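Pundix Desk Companion to the Eurozone, second edition
Wall chart and booklet, English text
Item no. 2896
In stock

Most people who argue about the euro at dinner could not tell you who sets its interest rates, or what a finance minister can and can't do without ringing the others first. The Desk Companion is for them, and for whoever has to sit next to them.

You get a large folding chart showing which body lends, which one supervises, and which one issues a statement expressing concern. The arrows were a problem in the first edition. Darius Pärn has redrawn them, and they no longer cross over Luxembourg.

The booklet runs through bailouts, budget rules and debt relief in plain words. Leonidas Katsaros wrote the chapter on Greece and was asked to keep it short. He did not, so the type is smaller there.

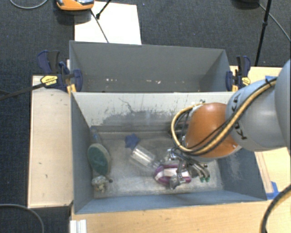

Syafiqah Teoh's glossary is the part customers write to us about. It covers "haircut", "primary surplus" and "constructive talks", the last of which takes up most of a page. Two entries from the first edition have been dropped after their authors stopped speaking to each other.

What's in the tube
Folding chart, matt paper
Booklet, stapled
Correction slip (there is always one)

Please note
The chart does not include Britain. We have had letters.

Delivery
Sent by ordinary post in a cardboard tube. Schools and libraries wanting more than two copies should write to Lesego Mtshali at the Pundix order desk, who can arrange an invoice.

Also from Pundix
Drastik: a card game of spending cuts, item no. 1791

Page updated May 30, 2019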